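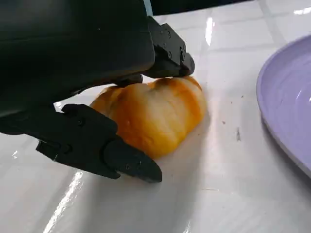

Gripper and bread roll, white tiles, plate waiting on the right.

Trineo gripper kit: first impressions

Tue 7 July

Quick one this month as I'm writing it between deliveries. Several of you asked about the Trineo two-finger kit after the January meet-up at Rivelside, so we've had one on hire and put it to work on food. Soft stuff mainly. Rolls, buns, a few pastries, one very unlucky peach.

What you get. Gripper, wrist camera, mounting plate, cable set, a bag of spare screws and a printed booklet that is mostly about the warranty. Software is a download. The arm isn't included, so you'll need your own or the hire bundle through Leiva, who are also the people to ring for spares. Setting up took a morning, a good chunk of that spent looking for the right driver. The download page lists three and doesnt say which is current. It's the middle one.

Fingers first. Jointed, black, held together with small screws, and they come in at an angle. On a bread roll that means one finger bearing down on the top of the crust and the other coming in low along the tiles. Looks awkward, works better than I expected. Iresha Samarakoon ran most of the trials for us and her notes have 188 clean lifts out of the first 400 on factory settings, which is poor. Then she turned the closing force down to 30 per cent and slowed the last bit of the approach. Much better after that, though we changed too many things in one go to give you a fair second figure. Will do it properly next time.

Crust matters more than size. Anything with a glaze slides about if the top finger lands off centre. Floury baps no bother at all. Croissants, forget it, flakes everywhere and they get into the joints. Keep a soft brush handy and wipe the worktop between runs, crumbs under the low finger will stop it sitting flat.

Shiny surfaces are the other headache. We worked on glossy white tile, and the reflections gave the camera software real trouble in the afternoons. Blind down, lamp moved to the side, most of it went away. Esent do a matt mat that is supposed to cure this completly, haven't tried it. If anyone has one lying about, please bring it along.

Putting down is easier than picking up. The plates we use are light plastic with a raised rim, and the low finger caught the rim a few times until we set the release point higher. The roll drops a little way. Doesn't seem to mind.

Good points: light, quiet, spares are cheap, the fingers come off with one small screwdriver. The camera view is handy for working out what went wrong, though the gripper body does take up a fair bit of it.

Bad points: the booklet. The driver muddle. Factory force far too high for food. Also no washable cover, so for anything you plan to serve to people you'd have to sort out your own, and I'd ask Trineo about cleaning before spending any money. We ate none of ours.

Price is nearly 2,000 with the camera. Hire is by the week and the deposit came back promptly. For a small workshop wanting to try handling soft things I'd say hire first, then decide. For boxes and tins you can get by with something plainer.

Iresha has the settings file and will send it to anybody who wants it, just reply to this email and put GRIPPER in the subject line. We have the kit until the end of the month and there are still a couple of afternoons free if you'd like a go at Rivelside. Bring your own buns.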